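Killar charity swim passes target

A sponsored swim in Killar has raised 2,000 pounds for families affected by motor neurone disease.

Dalva Arruda, 18, swam the length of Eslow lake with 11 friends, many of whom had only taken up open water swimming this summer.
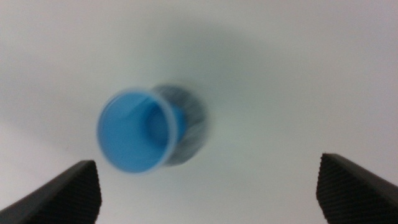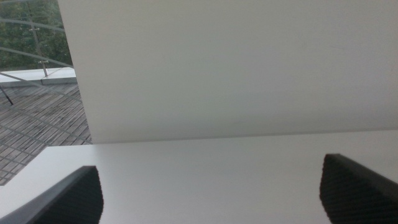 A small blue cup, first picture, and plain white surfaces, second.

"The last stretch was cold but people kept cheering," she said.

Donations can be made until October. Organiser Amrit Li hopes to hold another swim next year.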